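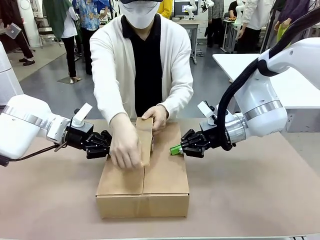
Hands on the flap of a cardboard box.

Corkcombe Quality Office: our notes on the corrective action review are now available. We have had several requests for a short public version, and this thread is intended to meet them. Questions may be left under any post.

The review covered every corrective action request raised across our three sites in the last program year. There were 181. Of these, 147 had been marked closed when the review began in June.

It was carried out by Merle Pomare, Manager, Internal Audit, with support from the site quality leads. The terms of reference were narrow: to determine whether a request marked closed had been closed on evidence, and whether that evidence could be located by a second person.

The review did not consider product design, pricing, or the conduct of any employee. Readers looking for a discussion of those matters will not find it in the report.

By way of background, a corrective action request at Corkcombe may be opened from a customer complaint, an internal audit finding, a supplier nonconformance or a management decision. All four routes use the same form and are held in Rudora, our records system.

The form has five sections: statement of the problem, containment, cause, action, and verification. Section five is to be completed by someone other than the person who completed section four. This has been the written rule since the procedure was first issued.

Finding A. The rule on separate verification was generally observed at the Hirov and Tazi sites. At the head office site it was not. The same signature appeared in both sections on a number of requests, chiefly those raised from supplier nonconformances.

Head office has a smaller quality staff than the other two sites. The report notes this and does not accept it as grounds for departing from the procedure. Verification may be assigned to any trained reviewer at any site, and Rudora has permitted cross-site assignment for some time.

Finding B. Cause statements were uneven. Many repeated the problem in other words. "Label was incorrect due to labelling error" is one we quote with the permission of the person who wrote it, who has since led two of the refresher sessions.

"Operator error" and "retrain staff" remain the most frequent pairing of cause and action in the records. The report recommends that neither phrase be accepted by a reviewer without a description of the work as it was being done at the time, including the instruction in force and the equipment in use.

Finding C. Effectiveness checks were often scheduled too early. A check carried out the week after a change will usually pass. For processes that run once a quarter, the form allowed a check to be recorded before the process had run again at all.

The revised procedure ties the check to a number of completed production runs and no longer to calendar days. The minimum is 2 runs. Process owners may set a higher number, and are encouraged to do so for seasonal work.

Finding D. Evidence was difficult to retrieve. Rudora held 3,698 attachments against the requests in scope. A substantial share had file names assigned by a scanner or a phone, with no indication of what they showed or which section they supported.

We do not propose to rename the historical files. The labour involved would be considerable and the benefit modest. From the start of the new program year, each attachment must carry a one-line description before the record can be saved.

A reader asked whether this will slow people down. It will, slightly. At the Tazi pilot the line was typically filled in within a few seconds, and the reviewers reported far fewer messages back to the originator asking what a file was.

On reopened requests: any closed request for which the evidence could not be found has been returned to open status. This will make our open count look worse in the next quarterly summary. The management team was advised of this in advance and agreed to the approach.

We would ask colleagues not to read the increase as a decline in performance at any site. The requests were open in substance before. The record has been corrected to match.

On targets: the former measure, percentage of requests closed within thirty days, has been withdrawn. It was introduced in good faith and it did reduce the backlog in its first year. The review found clusters of closures on the final working day of the period, with verification sections completed in a matter of minutes.

Its replacement has two parts. The first is the time from opening to a containment decision. The second is the proportion of requests that pass their effectiveness check without being reopened. Neither will be used in individual performance appraisals.

On training: refresher sessions on writing cause statements are scheduled at all sites and are open to supervisors as well as quality staff. Each runs for ninety minutes in the morning and is repeated in the afternoon for the later shift. Places are booked through your site lead.

Participants are asked to bring one closed request of their own. It should be one they would be content to have discussed in a room of colleagues. Names are removed from the copy that goes up on the screen.

On suppliers: suppliers who receive requests from us will see a revised form. Section three now asks for the method used to establish cause. Any recognized method is acceptable, and a plain written account is sufficient for minor matters. Suppliers need not adopt our template for their own internal records.

Requests already in progress with suppliers will be completed on the form on which they were issued. We will not ask anyone to transcribe an existing response.

Merle Pomare has asked that we record her thanks to the document control staff at Hirov, who located paper originals for several requests that predate the move to Rudora and whose filing, in her words, "was better than the software's."

The summary report is eleven pages, with the revised procedure attached as an appendix. Staff will find both under Quality, Procedures, Current on the intranet. Suppliers and customers may request a copy from their usual contact.

A correction to the post on training: supervisors on the later shift may also book the morning session, subject to their manager's agreement. The booking page has been updated accordingly.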